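## 4. Setting the finger opening

Do this after the wrist is bolted on and before you load any saved moves. You need a 2 mm hex key and the Folby control box.

1. Hold the stop button and turn the control box on. Release the button when the light goes steady.
2. Open the gripper all the way from the **Hand** menu. Both fingers should stop by themselves.
3. Read the open value. A new Treltora hand shows 900. If yours shows less, loosen the clamp screw a quarter turn and repeat step 2.

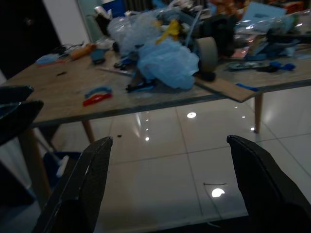
4. Close the fingers on the test block and write down the value. It should be 570 or lower.
5. Tighten the clamp screw and save with **Store**.

**Caution:** Keep your hands away from the fingers during steps 2 and 4. The stop button cuts the arm motors, but the hand takes a moment to let go.

**Note:** If the open value drifts after a restart, check cable 4 at the wrist before you change anything else. Zinash Sisay found a half-seated plug there on both of our builds.

Go on to section 5 once the value stays the same through three restarts.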